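Pilar Pereyra
12 Nov 2019

1/ I read back through a year of our grocery receipts. Total items: 1375. Five kinds of food made up most of what we threw out. Short thread on what changed.

2/ Fruit first. We bought too much at once. Now it's a small bag every few days, and bananas stay away from the apples.

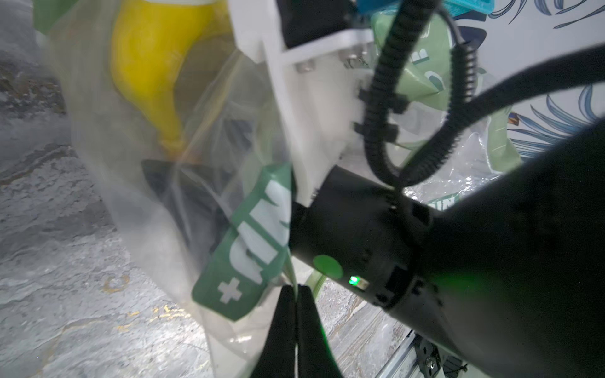

3/ Bread. Half the loaf goes in the freezer the day we buy it. Slices toast fine from frozen. We haven't thrown out a heel since February.

4/ Salad greens were the worst. A dry paper towel in the box helps – change it when it gets damp.

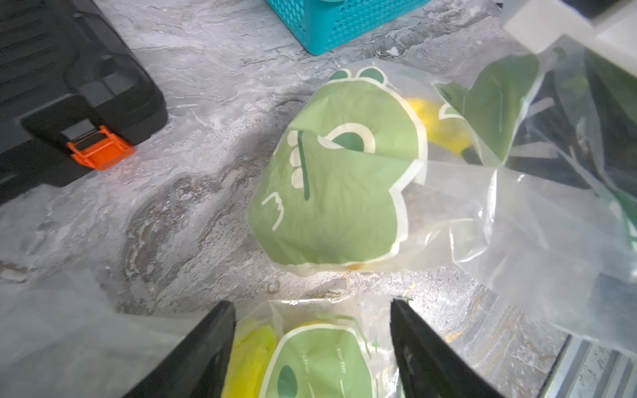 Same towel trick works for cilantro and parsley. Trim the stems first.

5/ Leftovers need to be where you can see them. Akinyi Athumani told me to keep one shelf at eye level for food that has to go this week. Outside the fridge, open wire baskets do the same job, like the white one on the rail and the black one on the post. You notice what's in them.

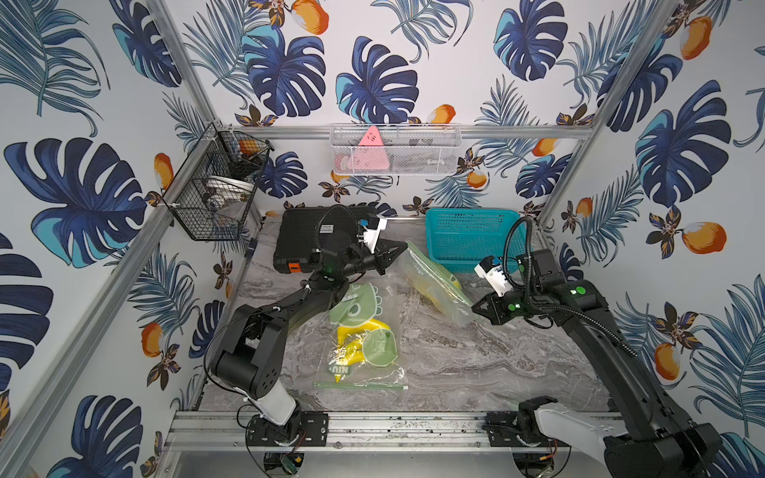 6/ Milk and rice tomorrow. Rice is a longer story.

Recent
Dried beans, start to finish
Is the Tradinton market worth the drive?
What I keep in the freezer door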